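Chapter 4
Reading the Box Score: Guards, Possessions and Pace

After you study this chapter, you should be able to:
explain the difference between a total, an average and a rate
calculate a simple assist rate for a guard
say why two players with the same average may have had very different seasons
recognize when a sample of games is too small

4.1 A season in Nutov

In her second year as a college guard at Nutov, Hiu-tung Chiang led her team in assists and was left out of every league award. The local paper wrote that she was "a slow player on a slow team." Her coach did not agree with the first half of this sentence, but he had to accept the second half. Nutov walked the ball up the court, passed it many times, and took a shot late in the shot clock. In most games they finished with fewer attempts than their opponents' bench was used to seeing in three quarters.

The year after, a new coach came from Hasevlow and brought a fast system with him. Chiang's average for points and for assists went up already in the first month. The same newspaper now wrote that she had "improved in all parts of her game." Had she? Her passing looked the same to her teammates. Her shooting percentage was a little lower than before. What changed for certain was the number of times in each game that she had the ball in her hands.

We will come back to Chiang several times in this chapter, so please keep her two seasons in mind.

4.2 Totals and averages

The oldest numbers in basketball are totals. We count the points, the rebounds and the assists, and we add them together at the end of the season. A total tells us how much was done. It does not tell us in how much time, or from how many chances.

The average per game repairs a part of this problem. If a player misses some games with a bad ankle, her total falls, but her average can remain fair to her. For this reason newspapers and fans like the average, and you should not be ashamed to use it. It is quick to calculate and everybody understands it.

However, the game is not a fixed unit. One team may have 82 possessions in a game and another team far fewer. A guard on the first team receives more chances to pass, to shoot, and also to lose the ball. When we compare the two guards by their averages, we are comparing in part their coaches. 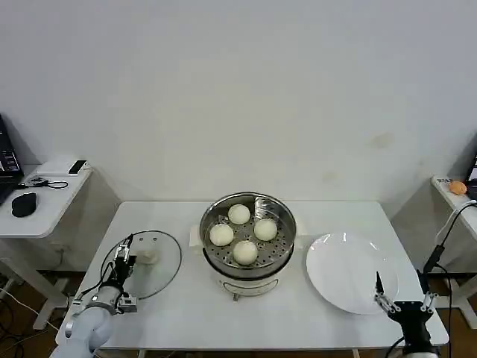 4.3 From averages to rates

A rate divides what the player did by the chances she had. For assists, a simple form is enough for this book:

assist rate = assists divided by team possessions while the player is on the court, times 100

Suppose that a guard at Sarpong has 9 assists in one game, and that her team had 60 possessions while she played. Her rate for that game is 15. If she gives the same number of assists next week in a game with 75 possessions, her rate is 12. The box score shows the same figure for both nights, and only the rate lets us see that the second night was less productive.

For a full season the method does not change. Over her first year in the fast system, Chiang was on the court for 1,546 possessions. You will be asked to work with this number in Exercise 4.6, together with her assists from Table 4.2.

Be careful with the word "possession." Some scorers begin a new possession after an offensive rebound, and others do not. In this book an offensive rebound continues the same possession. When you take numbers from another source, first read how they were counted.

4.4 How many games are enough?

A guard from Flirkerow once had the best assist rate in her conference in the first two weeks of the season. By March she was in the middle of the list. She had not become worse. In the beginning her teammates made nearly every open shot, and a pass becomes an assist only if the shot goes in.

As a working rule, we will not compare rates in this chapter before a player has appeared in 20 games. This limit is a convention, and in Chapter 7 we shall test it.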